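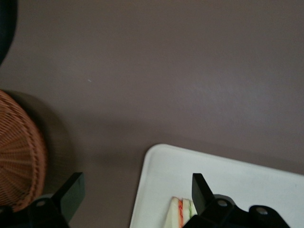
Workshop and Kitchen Tips: Keeping a Two-Finger Gripper Clean

The Wimoddale Household Workshop issues the following guidance for members who maintain a tabletop arm used with food.

Switch off the arm and unplug it before touching the fingers. Wipe each finger from the base to the tip with a damp, lint-free cloth, then dry it at once. Crumbs and spreads collect in the bolt holes – a soft toothbrush will clear them. Do not spray cleaner directly on the gripper.

Check the finger bolts after every 12 hours of use. Tighten them by hand with the correct key, a little at a time, moving from one bolt to the next. A bolt that loosens again within the week should be replaced.

Close the fingers slowly and confirm that the tabs meet evenly. If they do not, loosen the base of one finger, realign it and repeat the check.

Wipe the wrist camera lens last, with a clean dry cloth. Record the work on Form 174, and keep the form with the arm.

Guidance reviewed November 2020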